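Ilthorpe Storage Bins: Frequently Asked Questions
Last revised 08/02/2018
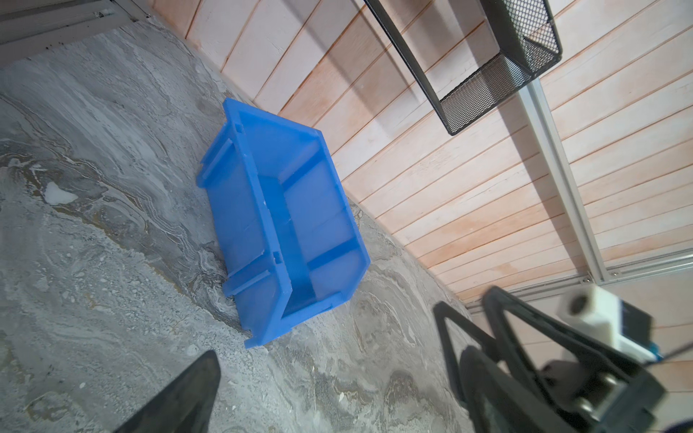

Blue stackable parts bin with sloped front lip.

What do the series names mean?
Mulcahy is the open-front stacking series. Rutden is the straight-wall series with lids. Dividers, labels and rails fit one series only unless the product page lists both.

What material are the bins made from?
Mulcahy and Rutden bins are injection-molded polypropylene. Color is added to the resin before molding and does not wear off. Translucent colors let you check fill level from the side. Opaque colors have the same load rating.

How much weight can one bin hold?
The size 28 bin is rated for 71 pounds on a flat shelf, evenly loaded. On a wall rail the rating drops by half. Ratings apply at room temperature. See the next answer for cold storage.

Can I use the bins in a freezer or an unheated building?
Standard polypropylene gets brittle below freezing. Impacts that do no harm at room temperature can crack a corner. For cold rooms, order the Ivholm version, which uses a modified resin and carries the same part number with the suffix C.

How high can I stack them?
Stack loaded Mulcahy bins no more than six high, same size on same size. The base of the upper bin must seat fully on the rims of the lower one. If it rocks, check for labels or parts caught on the rim.

Are the bins safe for use with solvents and oils?
Mineral oil, grease and most water-based cleaners are fine for short contact. Avoid gasoline, xylene and chlorinated solvents. Prolonged contact softens the plastic and may cause the walls to bow.

How should I clean them?
Warm water and mild detergent. Do not use a commercial dishwasher with a heated dry cycle. Adhesive label residue comes off with isopropyl alcohol.

Do the bins protect against static?
No. For circuit boards and other sensitive components, order the conductive black version. Putting an antistatic bag inside a standard bin is acceptable for sealed stock only.

Do you supply dividers?
Yes, for sizes 28 and up. Dividers are sold in packs of six.

What is the minimum order?
One carton. Mixed colors in one carton are not available. Orders of 790 bins or more ship on pallets and need a dock or a liftgate. Select liftgate service at checkout.

Can I return opened cartons?
Unused bins can be returned within 30 days in the original carton. Custom-printed bins are not returnable. Report freight damage before signing the delivery receipt.

Where do I find the part number?
On the carton label, below the bar code. Have it ready when ordering dividers or replacement rails.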